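Ticket 497: right-hand gripper loses tracking over the tray, station 5, Tonmont open day
Status: closed, one action carried over
Site: Tristholm, demonstration room

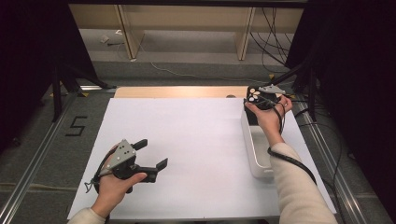 Starkthorpe: Please confirm whether the fault shows as frozen position with live finger opening, or whether both stop together. If only the position freezes, the cable and the gripper electronics can be left alone for now. Also send the software version and say whether the left unit was in use at the same moment.

09:40
Position only. Finger opening on the right unit carries on updating while the position value holds at its last reading. The left unit was in use and did not drop. Both units are on release 33. The fault appears when the right hand works near the back end of the white tray. It has not been seen with the hand over the bare board.

Background for whoever picks this up: the open day runs in half-hour slots. In each slot an operator takes one gripper in each hand, does a short reach-and-place task at the table, and the visitors watch the recorded motion on a screen next door. First slot is at 11:00. A freeze looks bad on the screen because the right gripper stays in mid-air while the left one carries on.

09:55
Ran 20 passes over the back of the tray at normal demonstration speed, hand held from below as the operators have been taught. Position froze on six. Each freeze lasted under two seconds and cleared when the hand came forward.

10:05
Repeated with the tray taken off the board, same hand path. Two freezes. So the tray makes it worse but is not the whole cause. Put the tray back where it was.

Starkthorpe: Check the marker count in the tracking view during a freeze. Release 33 needs four markers in view to hold a position. At three it will keep the old value and raise no warning. This is a known complaint and has been logged by other sites.

10:15
Marker count goes to three at each freeze. At the far corner of the table the wrist turns inward and the operator's own hand and sleeve hide part of the cluster. With the tray in place the operator also lifts and tilts to clear the wall, and the turn is greater.

10:20
Tried rolled-back sleeves. Slightly better, one fewer freeze in the same number of passes. Not enough to rely on. Cables were ruled out by moving the right lead by hand along its length with the gripper held still: no change in count and no change in position.

10:30
Leiva (room set-up) asked for the tray to be brought forward on the board. Declined for the first slot, as the start positions in the recorded task would need to be redone and there is no time before 11:00. Asked instead for the camera nearest the back right corner to be raised. Done, then calibration run again. First calibration failed at 60 per cent with no message. Second completed.

10:45
Another 20 passes, same operator, same speed. No freezes. Lowest marker count seen was four, so there is no margin.

11:35
First slot finished. One freeze, when the operator leaned across to answer a question and turned the wrist well past the normal range. Cleared without action. Visitors did not remark on it, but one asked why the gripper on the screen had stopped, which was answered as a tracking loss.

Starkthorpe: Suggest lowering the minimum to three for the day. The setting is in the tracking profile, under limits. Accuracy will fall when only three are in view. Set it back before any recording you mean to keep.

12:10
Changed the limit to three between slots. Position is continuous over the tray. There is a small jump when the count goes from three to four, visible on the graph and hard to see on the main display. Accepted for demonstration use only. Recordings from the afternoon slots are to be tagged as demonstration and kept out of the Tonmont training set.

16:20
All afternoon slots run. No freezes reported. Limit set back to four and the profile saved. Checked by reopening it, because release 33 sometimes keeps the old value until restart. It had kept it. Restarted, checked again, value is four.

16:35
Carried over: redo the start positions with the tray further forward, then repeat the passes with the limit at four. Leiva to mark the new tray position on the board. Calibration failure without a message raised with Starkthorpe as a separate ticket.

Closed.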